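Forum Cuisine et rangement > Bols de couleur, empiler ou pas ?

huton366
Bonjour, je refais ma table du coin repas, nappe vert foncé, carrelage blanc au sol. Bols Brevevside, toutes les couleurs. Je les laisse dessus ou placard ? Pas beaucoup de place.

plundside
Placard. La nappe prend tout, miettes, taches...

tannous_301
Pas d'accord. Sur la table c'est gai, surtout sur du vert. Mais emboite les !

huton366
Commencé, le bleu est dans le rose. Le reste pas encore, l'orange est tout seul dans son coin.
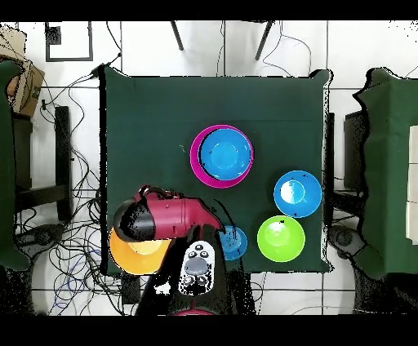
Du coup le vert citron j'hésite, sur la nappe il ressort pas mal je trouve. Et les bleus ont pas tous la même teinte, ça m'embête un peu pour la pile.

plundside
Pile = rayures. J'en ai foutu 2 en l'air comme ça.

tannous_301
Tu mets un essuie-tout entre les deux et basta. 2 ans que je fais ça, zéro rayure.

plundside
Mouais. Ça dépend des bols hein. Les miens venaient pas de chez Brevevside.

huton366
Ok je tente la pile avec essuie-tout. Les bleus ensemble, tant pis pour la teinte. Quelqu'un sait si la nappe passe à 60 ?

tannous_301
40 max, le vert foncé ça dégorge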